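# Shopping for a bench robot without blowing the budget

I keep getting asked what to buy first, so I'm putting my tips on one page and I'll add to it when I learn something the hard way again.
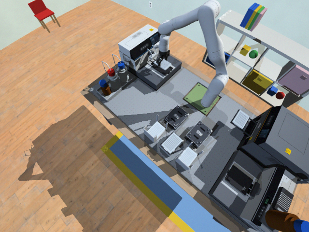 *Layout render: arm on the green plate, gripper over a microplate at the far instrument spot.*

Start with the bench, please! I did it the other way around. I fell for an arm from Tornside, signed for it on a Friday, and then found out my old table wobbled whenever anybody leaned on it. A stiff top with a regular grid of holes costs real money, and it belongs on the first line of your list. I paid more for the top and legs than for the gripper.

**Draw it before you buy it.** A layout program with a free trial is plenty. Put in every machine at its true size, then park the arm in the middle and make it reach for each plate position. I went through 7 versions of my drawing. In the second one the arm could get to everything but the back corner, and moving one box over by a hand's width fixed that for free. Draw the bottles too. Reagent bottles and their tubing take up a whole corner, and tubing loops stick up right where a forearm wants to swing.

**Reach is measured to the wrist on some spec sheets.** Ask! The gripper hangs below and eats into your height, so a shelf or a tall stack of labware that looks fine on paper may be in the way. I now add 70 mm on top of whatever the seller tells me, and I sleep better.

**My split, for what it's worth.** Out of every 100 dollars I plan to spend:

- 40 goes to the arm and its controller
- 25 to the bench, mounting plate and bolts
- 15 to the gripper and spare fingers
- 20 stays in the bank until everything is running

That last bit always gets spent. Cables, a second power strip, plate holders, a longer hose, the adapter you swore came in the box (it didn't). If you already own the instruments, great. If you're buying those as well, make a separate list or you'll go cross-eyed.

**Ask who writes the driver.** This is where my money went the first time around. Cozma quoted me a lovely price on a used reader, and then it needed a software license that cost nearly as much as the reader did. Trondora was pricier up front with the driver included. Get it in the quote, with the version number, and ask if updates are free after the first year.

**Used is fine for some things.** I'd buy used tables, racks and trays all day long. Used arms I'm fussier about – I want the hours on the joints, and I want to see it run a full loop before I hand over a check. Farkard sells refurbished ones with a 91-day warranty, an odd number, but I've used it once and they picked up the shipping.

**Measure your doors.** And the elevator. My bench top came in one piece and had to go back down the stairs, tipped on its side, with me underneath saying words.

**Leave elbow room.** You'll need to get your own hands in there to swap a bottle or pull out a stuck plate, so don't pack instruments shoulder to shoulder just because the arm can manage it. Check which way every screen faces as well. I had one pointing at a wall for most of December and read it with a hand mirror.

Still to write up: emergency stop placement, and whether a service contract is worth it on a small setup. I've got quotes from two places and they're miles apart.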